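Print this article | E-mail this article

Last updated: August

The trouble with a gene for early rising

By Hedvika Jireš

A study that came across my desk in August says that people who wake early without an alarm are more likely to carry one version of a stretch of DNA than people who don't. The newspapers had it on their front pages by breakfast. One headline called it the "lark gene." Another promised that a pill for night owls was on its way. By lunch I had been sent the story by four people, three of whom know that I get up late.

I have read the paper, and I think it is a decent piece of work. My complaint is with what happened to it after it left the building.

The research was done by a group at the Witthorpe Institute, led by a geneticist named Jurčo. They asked 1,000 adults to fill in a questionnaire about their sleep and give a saliva sample. After throwing out shift workers, parents of infants and anyone taking sleeping tablets, they had 614 people left. They then looked for places in the genome where the early risers and the late risers differed more than chance would suggest. They found one that passed their test and several that nearly did.

The one that passed explains a very small part of the difference between people. The authors say so in the second paragraph of the discussion. If you took two strangers and knew only which version each of them carried, you could guess which one gets up first a little better than by tossing a coin. You would do much better by asking them how old they are, or whether they own a dog.

None of that made it into the coverage I saw. The press release mentioned it once, near the bottom, after a quote about "exciting possibilities for personalized sleep health." I have written press releases, and I know how that line gets there. Someone in the office asks the scientist what this could lead to one day, the scientist gives an honest and rather vague answer, and the vague answer goes to the top.

I think we should stop doing this, and I don't think it would be hard.

Start with the word "for." A gene for baldness, a gene for red hair, a gene for getting up at 5 a.m. In a few cases the word does its job. There are conditions where one change in one gene settles the matter, and families who live with them know more about it than most reporters ever will. Sleep timing is nothing like that. Neither is height, or weight, or how well you did at school. These are traits where hundreds of small effects pile up, along with what you eat, what work you do and how much daylight comes into your kitchen. Saying "for" in both cases tells readers that they are the same kind of thing. 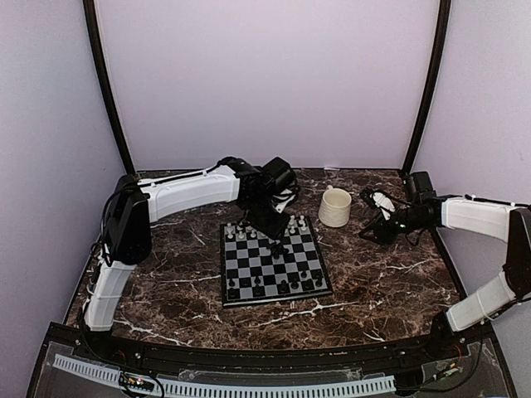

Then there is the matter of who was studied. The Witthorpe sample came from one city, and 80 percent of it had been to college. People with office jobs can often choose when they get up, within limits. People who clean those offices can't. If you ask both groups what time they wake, you get an answer about their genes mixed up with an answer about their employers, and a questionnaire is a poor tool for pulling the two apart. The authors did try. They asked about free days as well as working days, which helps. But anybody who has got up at 4:30 for ten years will tell you that the body doesn't read the calendar on a day off.

I would have liked them to use wrist monitors for at least part of the group. They say it was a question of money, and I believe them. A questionnaire costs almost nothing. It also depends on memory, and on what people would like to be true. Early rising has a good name. I suspect that a fair number of people round their wake-up time down, the way they round their weight down.

The third thing, and the one that bothers me most, is how quickly somebody was ready to sell it. Within a week of the paper coming out, a company called Pasodik was offering a home test that would tell you your "natural wake window" to the nearest 10 minutes. Nothing in the study supports a figure like that. Nothing in any study I know of does. Another firm, Flamar, went a step further and now sells the test to employers, who are invited to build shift rosters around the results.

It is worth thinking about that second product for a moment. A manager gets a report saying that one worker is a lark and another is an owl. The lark is put on earlies. She has two children to get to school and has asked for afternoons, but the report says mornings suit her. She now has to argue with a lab result about when she is tired. The marker behind the report, as I said, is slightly better than a coin.

Supporters of this sort of testing say that it is voluntary and that the information belongs to the customer. On paper, that is so. I have also worked in places where the office flu shot was voluntary, and the manager stood by the door with a clipboard.

I wrote to Jurčo to ask what he made of it. He replied the same evening, quite late, and was polite. He said that neither company had been in touch with his group before they launched, that he had found out from a neighbor, and that he would not take the test himself. He also said that he had been pleased with the newspaper coverage at first – his mother had cut out one of the articles – and had become less pleased as the weeks went by. I asked whether he had complained to the press office. He said he had thought about it and then gone back to work on the next grant application, where, he admitted, the word "personalized" appears several times.

I have some sympathy. Research groups need money, and the people who hand it out like to hear about treatments. A scientist who writes "we found a small effect and we would like to look at some more people" is being accurate and will probably lose to one who writes something grander. So the exaggeration doesn't begin with the newspapers. By the time a reporter gets hold of the story it has already been warmed up twice.

Still, reporters could do a few simple things. Give the size of the effect in the first three sentences, in terms a reader can use. Say how many people were in the study and where they came from. Leave out the pill unless somebody is making one. And if the same result hasn't been found in a second group of people, say that too. This one hasn't. Jurčo told me that a repeat is planned with a larger sample, recruited partly through night-shift unions, and that he does not know when it will be finished.

Readers have a part in this as well, though a smaller one. When a story says that scientists have found the gene for something ordinary, look for the number. If there isn't one, the story hasn't told you very much, and you can go back to bed.

Print this article | E-mail this article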